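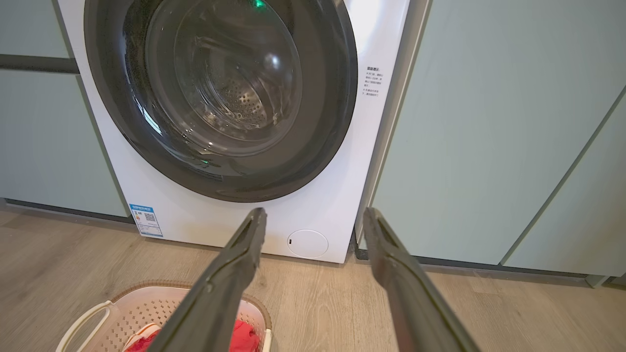 One tenant's comment, returned with the first round of forms, was that a washing machine in a shared laundry needs to do only one thing well, and that is to open at the end of the cycle without an argument. The remark was endorsed by several other residents of the building and has been kept in mind throughout this assessment, which considers a front-loading washer as a fixture in a small furnished unit: its door, its surroundings, its upkeep and the basket that is used with it.

Laundry & Utility > Product Assessments > Built-in Front Loaders

Last updated: May

Background

The Ponce residence is a building of furnished suites managed under the Cunetti housing program. Its laundry fittings were renewed as part of a wider refit, and the office was asked to report on whether the new arrangement should be adopted in the remaining suites. The washer is supplied under the Zellano contract, and the cabinetry around it was made by the joinery firm Trosex. The assessment covered 402 loads. Residents recorded the programme selected, the type of load and any difficulty encountered, and the forms were reviewed by the office at the end of the trial.

No attempt was made to test the machine under laboratory conditions. Readers seeking water and energy data should consult the label on the unit and the manufacturer's published figures. The comments below concern everyday use only.

Installation and fit

The machine stands directly on the floor between two runs of pale cabinetry with flat fronts. The general effect is orderly, and residents who had objected to a washer in the living area withdrew the objection once the joinery was finished. The dark recess at the foot of the cabinets is a practical choice, as it does not show scuffs from shoes or from the vacuum cleaner.

A built-in position carries certain obligations. The installer must level the machine before the adjoining panels are fixed, and the gap at each side must be kept clear. In one suite the levelling had been done hastily and the machine was noisy at the highest spin speed. The fault was corrected in a single visit. The office recommends that levelling be checked again after the first 40 loads, when the feet have had time to settle.

Lint and dust gather along the base of the machine where it meets the flooring. A flat mop will reach this line, although a narrow brush is better. Any water on wood-look flooring should be wiped up promptly.

The door

The large round door is the most conspicuous part of the appliance and also the part that received the most favourable comment. Its opening is generous enough to admit a double duvet cover without folding, and the glass allows a resident to check the drum for a stray sock before leaving the room.

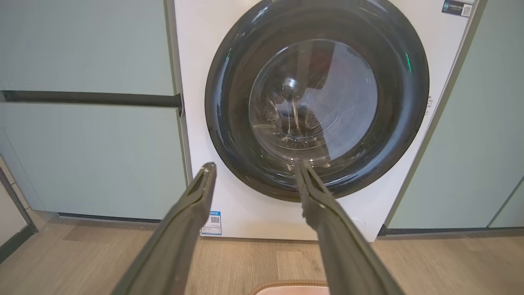 The dark ring is less forgiving. It shows fingerprints readily, and the marks are most noticeable in the evening under ceiling lights. A damp microfibre cloth followed by a dry one is sufficient, and abrasive cleaners should not be used on the ring or on the glass. Residents are asked to leave the door ajar between loads. Where this was done consistently, no odour was reported. Where it was not, a musty smell was noted on 2 forms, and in each case a hot maintenance wash dealt with it.

The door seal should be wiped after loads containing pet hair, beach towels or anything that has been worn in the garden. Coins and hair elastics tend to lodge in the lower fold.

Washing results

Results on mixed cottons were consistently good. Tea towels and kitchen cloths came up clean on a warm programme, and pillowcases emerged without the tight twisting that had been a regular complaint with the previous top loaders. Sportswear was satisfactory on a short cycle, provided the drum was no more than half full.

Coloured items require the usual care. Strong reds in particular should be washed separately for the first few loads – a precaution that applies to any machine and that no programme setting can replace. One set of white hand towels was lost to a new sweatshirt during the trial, and the replacement cost of 80 dollars was borne by the program. A notice about sorting has now been added to the welcome folder.

The longer programmes attracted some criticism. Residents accustomed to an older washer found the standard cotton cycle slow, and two suites used the quick setting almost exclusively as a result. The office does not regard this as a defect but suggests that the difference be explained at move-in.

Filter and routine maintenance

Maintenance staff were asked to clean the drain filter once each season. The task is straightforward with a shallow tray and an old towel to hand. The machine must be switched off and fully drained beforehand, and hot water must be allowed to cool. It is preferable that staff, and not residents, carry out this work.

The basket

A front loader at floor level is emptied downward, and the choice of basket therefore matters more than might be supposed. The perforated plastic type with a handle at each end proved the most suitable. It is low enough to stand on the floor before the door, it lets air reach damp clothing, and it can be rinsed out in the shower. Tall hampers were tried and abandoned, as they obstructed the door. Fabric bags held moisture and were disliked by nearly everyone who used them.
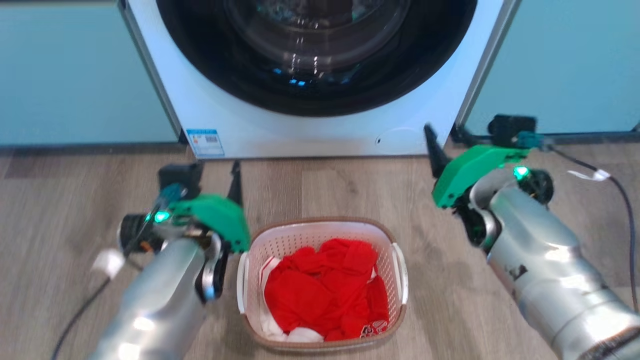
Recommendation

The washer and its cabinetry are recommended for the remaining suites, subject to the levelling check described above. One low basket with end handles should be supplied with each machine. The office would also welcome a slightly wider clearance at the right side, which would make removal for servicing easier – a point that has been referred to Trosex for comment. Replies from suites not yet fitted will be considered when the second stage is scheduled.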